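## 5. Closing and sealing a return carton

Use this section when sending a Morkeck space heater back to the Stovport service center. Keep the original carton if you can. If you no longer have it, use a double-wall carton with at least 5 cm of clearance on every side.

**Before you start**

- Unplug the heater and let it cool completely.
- Empty the drip tray.
- Write down the serial number on the rear plate. You will need it for the return form.

1. Set the heater upright on the foam base.
2. Coil the power cord loosely and place it in the side pocket. Do not wrap it around the housing.
3. Fit the top foam. The arrow points to the front.
4. Lay the return form (Form 342) on top of the foam, printed side up.
5. Fold in the short flaps first, then the long ones.
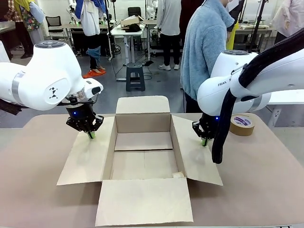 6. Run one strip of tape along the center seam, going 10 cm past each end.
7. Turn the carton over and tape the bottom seam the same way.
8. Stick the shipping label on the largest side, clear of any seam.

**Caution:** The packed carton weighs 23 kg. Two people should lift it.

**Note:** Do not use string or staples. The carrier will refuse the carton.

If the long flaps do not meet, the top foam is in backward. Take it out, turn it and try again – do not force the flaps down.

Units bought through the Wamcombe outlet go to the same address, but the label must carry the letter W before the serial number. For Tosh models, see Section 10; the fan guard has to come off before packing.

Revised 3/31/24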